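Gellcombe practice gallery: cable and gripper rules for two-arm robots

The pages in this gallery accompany the Bretimier house rules for working near furniture with two-arm robots. Rule numbers refer to the December issue. Text by Myrto Sarantis, checked by Valdir Nogueira.
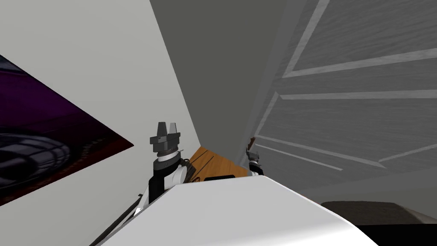 Rule 2 covers loose cabling at the wrist. Any lead within reach of a moving joint is to be clipped, routed behind the arm or removed before the program starts. Thin dark cables bunched near the left wrist and hanging over the table edge, in simulation as on the floor, are logged as a finding and the run is held. Grippers with nothing to do are parked with a clear gap between the fingers.

Speed near a tabletop is limited to 235 mm per second, and to half that when a person is within 700 mm. The limits apply to both arms, including the one not in use.

Findings go to Cremilda Batista on the Dila form, with the rule number in the first box. Rule 3 (stop buttons) is being redrafted and has no picture yet.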